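Minutes of the monthly meeting, October

Room: the small meeting room behind the storage. Start 16:20.
Present: all members of the shop floor group, two persons from the warehouse, one from the school contact group. One excuse was received before the meeting.
Minutes: written by the office.

## 1. Minutes of last time

The minutes of the September meeting were read and accepted with one correction. In point 4 it was written that the pens are paid by the warehouse. They are paid by the shop floor group. The office corrects this in the folder.

## 2. Baskets

The group has 39 red hand baskets in use at the Ernen shop. The count was made by the warehouse in the evening after closing. Some baskets have a handle that does not fold down completely any more, and when they are put one into another the pile becomes crooked and falls toward the door.

It was discussed if the group should repair the handles or order new baskets. Plikari has sent an offer for 20 new baskets at a total price of 431, delivery included. The warehouse finds the price acceptable. Two members think that the handles can be changed by ourselves, and that the supplier should first tell us if handles are sold separately.

Decision: The warehouse asks Plikari for the price of the handles alone. The order of new baskets is moved to the next meeting. Baskets with a bad handle are put aside with a piece of tape and are not given to customers.

It was also asked that small goods are not left in the baskets overnight. In the last weeks the morning shift has found snacks, small boxes and one time an open bottle of juice. The evening shift will empty all baskets before the floor is washed. What is still closed goes back on the shelf, what is open goes to the waste.

## 3. The sentence boards

The group continues with the small whiteboards which stand near the baskets with a short sentence for the customers. The boards were begun in spring and the reactions are mostly friendly. The school contact group said that the pupils like to suggest the sentences, and that the box for suggestions is full again.

There was a longer talk about the writing. A sentence which is too long for the board has to be written smaller or divided in a better way. The warehouse proposed to make a thin pencil line on the board before writing, but the pencil does not go well on this surface. Another proposal was to write the sentence first on a paper of the same size and put it beside the board. This was found practical. 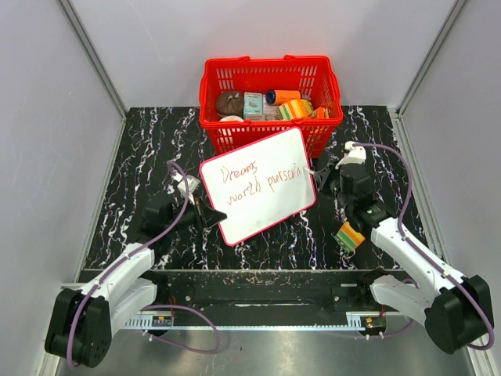 **Shop Floor Group, Plistow Neighborhood Store**

The sentence "Dreams worth pursuin" was discussed in particular. The last letter is missing on the board. One member said that it can be read as spoken language and that it has some charm. The majority prefers the complete word, with the "g" at the end, since the school contact group also uses the boards for reading practice with the younger pupils. The meeting agreed that the reddish-orange marker is easy to read on the white, and that this color should be kept.

There are still gray smudges in the lower part of the board from earlier sentences. The dry cloth does not remove them. The office will buy one bottle of board cleaner and try it first on a corner. If the cleaner does not help, the group will ask what a new board costs. The pink-red border is liked and a new board should have a similar one.

Decisions:

- The sentence stays the same, but is written again with all letters.
- "Dreams" stays alone on the first line. The second line begins more to the left.
- Every new sentence is first written on paper and read by a second person.
- A sentence has a maximum of four words.
- The sentence is changed once a month.

For November three suggestions from the box were read aloud. The meeting chose "Soup is always possible". The other two are kept for the winter.

## 4. The display table

The table with the black marble pattern stays where it is. There was a wish from the warehouse to move it closer to the entrance, but then the way for wheelchairs and strollers becomes too narrow. The meeting did not support the wish.

The dark surface shows dust and fingerprints quickly, most of all between the white and pink veins when the sun comes in. The morning shift will wipe it with a damp cloth and afterward with a dry one. Please do not use the scouring sponge. Please also do not put hot cups on it, there is a ring near one corner which we could not remove.

One basket with mixed goods may stand on the table as decoration. The goods should have different colors and the heavy ones should be at the bottom. Fresh bakery goods are changed daily. It was asked if a price list is necessary beside the basket. The meeting thinks no, as the same goods are on the shelf with their prices.

## 5. Budget for small things

The group has 400 left for this year. From this amount come the board cleaner, new markers and the tape for the baskets. If the group orders the new baskets from Plikari for 431, the money is not enough and the difference has to be asked from the general budget. The office will write this question already now, so that the answer is here before the next meeting.

The bill from Nuchit for the shelf labels arrived twice. It was paid one time, and the office has informed Nuchit about the second bill. There is no answer yet.

## 6. Other matters

a) The light over the back shelf is still blinking. The warehouse has a new tube but not the right ladder. The Ernen shop can lend its ladder.

b) The school contact group asks if a class may visit in November, in the morning before opening. The meeting agrees. The pupils can fill a basket from a shopping list and write one board themselves. The group size should not be more than 20.

c) The key for the cleaning cupboard was missing for two days and was found in the drawer with the markers. It must be hung back on the hook after use.

d) The coffee in the meeting room is finished. The office buys new coffee, paid from the coffee box.

## Tasks until the next meeting

| Task | Who |
|---|---|
| Ask Plikari for the price of handles | Warehouse |
| Mark baskets with bad handles | Evening shift |
| Write the board again with the complete word | School contact group |
| Buy board cleaner and markers | Office |
| Question to the general budget | Office |
| Borrow ladder from Ernen, change the tube | Warehouse |
| Answer to the school about the visit | School contact group |

The next meeting is in November at the same time and in the same room. Points for the agenda can be given to the office until one week before.

End of the meeting: 17:45.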